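The county of Clunlow keeps its election results in two places. One is a server in the basement of the courthouse annex. The other is a row of gray filing cabinets on the floor above, where each precinct's poll tape is stored in a folder after the count. For most of the past decade, the two sets of records were compared only when a candidate asked.

That changed in April, when the board of elections adopted a rule requiring every tape to be checked against the server before results are certified. The rule runs to four pages. Most of it concerns signatures.

The dispute behind it began with a school levy. The first published total had the measure failing. A second total, posted at 11:40 p.m., had it passing by 1,354 votes. Between the two, a batch of mail ballots from the Ritura precincts had been loaded, removed and loaded again. Both steps were recorded in the system log, and neither was announced. By the next morning the two screenshots were circulating side by side, with no account of what separated them.

Damir Begović, a records analyst hired by the county to review the night, spent six weeks on the logs. His report found no altered ballots. It found that the operator had followed the vendor's manual, and that the manual did not require a public notice when a batch was withdrawn. "The software did what it was told," he said. "The procedure had a hole in it, and the hole was on the public side."

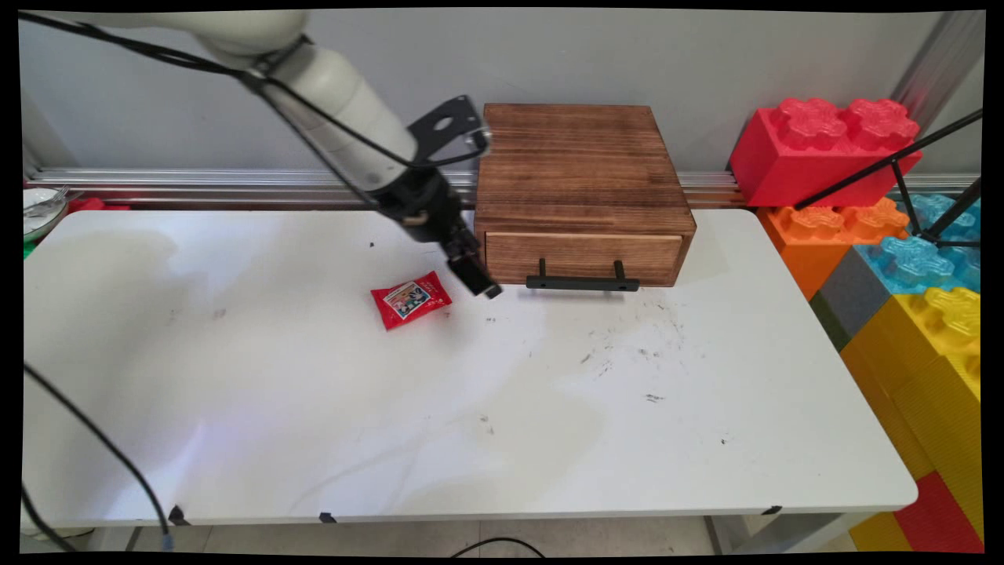
A robotic arm over a white work table, with a red snack packet and a wooden box.

The report's main proposal was a fixed sequence. A batch is loaded, its total is read aloud, and the figure is written on a sheet signed by one observer from each party. If a batch is withdrawn, the same people sign again. The steps add up to 2 hours to the count on a busy night, according to the board's own estimate.

Opposition came from both parties. Nedeljković, the larger of the two townships, objected to the cost of extra staff. Tumano objected to the observers, who must be present until the last batch is closed, and asked that the work be paused at midnight. The board declined. Its lawyer noted that state law sets a deadline for reporting but is silent on breaks.

The first test was a special election for a vacant board seat — 800 ballots, one contest. Two batches were withdrawn and reloaded. Each withdrawal was posted on the county website within minutes, with the reason and the revised total. The tapes matched the server.

The rule does not cover provisional ballots, which are counted later and by a different office. A draft amendment is due before the board next month.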